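Home | Notebook | Members | Older entries | Search

Apr 22, 2020

Dye notes again, carrying on from the madder page. I've now got four skeins of the Jerberg wool through the weld pot and I'm much happier than I was on Monday! The yellow is a proper yellow at last, clear and a bit sharp, where the first lot came out like weak tea (my own fault, I let it boil while I was on the phone to Elikem).

What I changed: 10 g of alum per skein, dissolved in hot water first, and a full hour of soaking before any colour went near it. Then the weld liquor, strained twice through the old muslin, and the heat kept low. I held it at 55 degrees the whole way – fiddly on that ring, which has two settings, nothing and volcano. A pinch of chalk went in near the end and the colour jumped. I do love that bit.

Skein 3 is patchy. I tied it too tightly and there's a pale band under each tie, so next time figure-of-eight ties, and loose ones. Macario reckons I could overdye it with indigo and call it a feature. He may be right, but the indigo vat is sulking and smells of nothing, so it'll have to wait until May.

The Lebrun yarn is another story. It's sold as undyed but there must be some finish left on it, because the water just beaded and sat there. I gave it a long warm wash with the Pileo soap and it wetted out eventually. Colour still thin, though. I've put one length in a window to see how it fades and kept its twin in the drawer.
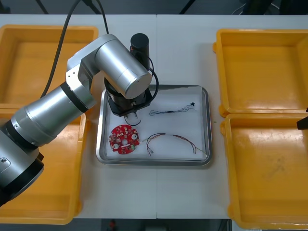
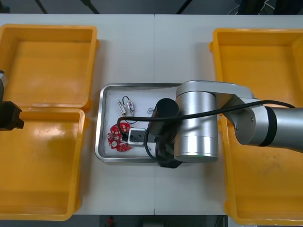

White worktable, steel tray.

Sample cards: I've started numbering from 501 so they don't get muddled with Elikem's, which stop somewhere in the four hundreds. Card 501 is weld on alum, no chalk. Next card is the same with chalk, and the one after that is the patchy skein (I snipped from a good bit and a bad bit and stuck them side by side). Please write on the backs in pencil – the biro ran on the last batch and now we've got a lovely green that might be anything.

Still to do: rinse the Lebrun again in soft water, order more alum from Starer, and ask Macario what he did with the small scales. I'd also like to try the leftover liquor on linen, if it hasn't gone off by then. Lid's on it and it's in the cold cupboard, bottom shelf, so don't tip it away!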